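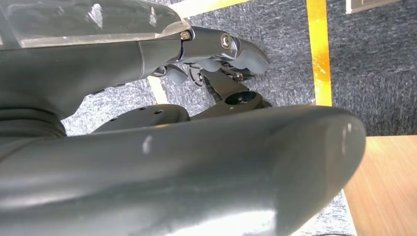 Fig. 1. Gripper seen from the wrist camera. Note the linkage, the gray fingertip pads and the tape line on the carpet.

Unit 2: Can machines do the chores yet?
Notes by Setareh Bahrami, July 28, 2020

Read these before the lab. The short answer to the title is "a few of them, slowly, in a room set up for it." The rest of the unit is about why the answer is so narrow.

What counts as a chore

For this course a chore is a job a person does without training and without thinking much about it. Clearing a table, folding towels, sorting a bin of mixed parts, putting tools back where they go. Shop-floor work such as welding a car door is left out. That job has been done by machines for decades, and it is easy in one important way: the door is always in the same place.

The hand

Most work on chores uses a gripper with two sides that close on the object. Look at the pads in Fig. 1. They are rubbery, wedge-shaped and small next to the rest of the hand. In a gripper of this kind the pads are where contact is supposed to happen, and the gear and linkage behind them turn motor motion into closing motion.

Parviz Alipour's lecture covered three things that go wrong here:

Slip. The pad touches but the object turns or slides out. Common with bottles and anything with a rounded edge.
Crush. The grip is set for a heavy object and used on a light one.
Reach. The hand is wider than the gap. A person gets a sponge out from behind a faucet with two fingertips. A gripper has to bring its knuckles along.

The camera

A camera at the wrist gives a close view of the work and moves with the hand. The cost is that the hand blocks much of the view. In Fig. 1 one finger covers the whole lower half. A program using this picture has to plan with what is left, or use a second camera placed somewhere else.

Floor marks

Tape is a cheap way to fix positions in a work area. If the arm and the objects start from known spots, trials can be compared. It also makes results look better than they would in a kitchen. Ask about this whenever you read a success rate.

Reading results

The Geltamham handout reports a towel-folding test of 400 trials. Of these, 160 ended with a towel folded well enough to stack. One trial could take up to 2 minutes. Work out the success rate, then write down what a hotel laundry would say about it. Reda Benmoussa's comment in the margin ("which towels?") is a fair one, and you should answer it too.

For next time

Read the Trollura chapter, sections 1 and 2. Pick one chore you did this week and list every point where your hand touched something. Mark the points where you were not looking at your hand. Bring the list on paper.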